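News > Company Announcements > Retirement Savings

Nakwood to Open Low-Minimum Target-Date Funds to Individual Savers in November

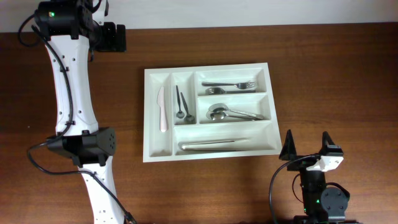
Nine Funds, One Account

Nakwood, an independent manager of retirement savings, will open its Homard series of target-date funds to individual investors in November. Until now the funds have been sold only through workplace plans.

The series has nine funds, each built for people who expect to retire within the same five-year period. Each fund holds a mix of stocks, bonds and cash. The share held in stocks gets smaller as the target date comes closer, and the managers make those changes without the investor having to place any trades.

The minimum first investment will be $1,000 for a regular account and $200 for savers who set up a monthly transfer from a bank account at the same time. Later payments can be of any size. Nakwood will not charge a fee to open or close an account, or to move money from one Homard fund to another. Annual fund charges are set out in the prospectus and will be the same as those paid by members of workplace plans.

"We kept getting calls from people who had changed jobs and wanted to keep paying into the fund they already knew," said Ewan Kinnear, head of retail funds at Nakwood. "They could leave their old balance with us, but they couldn't add to it. Starting in November they can."

How Accounts Will Work

Accounts can be opened online or by mail. Traditional and Roth IRAs will be offered along with regular taxable accounts. Savers who hold a Homard fund in a former employer's plan may be able to roll the balance into an IRA without selling, depending on the rules of that plan. Nakwood suggests asking the plan administrator first – some plans will only send a check.

Recordkeeping will be handled by Dendine, which has run the workplace accounts since the series began. Statements will be issued every quarter and tax forms once a year. Phone support will be open until 8 p.m. Eastern time.

Nakwood tested the new account system over the summer with 2,000 former workplace plan members. Changes made after the test include a shorter application and a page that shows the current stock and bond split for each fund.

MacKinnon Fund Merger

The MacKinnon Balanced Fund will close to new investors when the Homard accounts open. Current shareholders may stay in the fund and keep adding to it. Nakwood plans to ask them to vote next year on merging it into the Homard series, and will mail proxy materials ahead of the vote.

About Target-Date Funds

The value of a target-date fund can go down as well as up, including at and after the target date. The funds do not guarantee income in retirement. Investors should read the prospectus, which covers goals, risks and charges, before they invest.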